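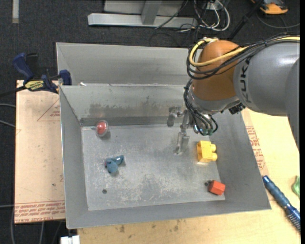 KUKA arm over the front bin, gripper pointing down, four objects on the bin floor.

Ticket: grasp success prediction too high near bin walls
Project: Vimier
Opened by: Rajeshwari Poduval
Assigned to: Toshio Takeda
Status: open

Ran 192 grasp attempts on the current checkpoint. Predictor marked 168 as good. Of the failures in that group, 17 were within a finger width of a wall.

Friday, Takeda: Reran with the wall margin doubled. Near-wall failures down to 14. Too small a change to call. Suspect the training set has few wall grasps.

Poduval: Agreed. Will reweight wall samples and retrain. Keep the old margin until then so the runs compare.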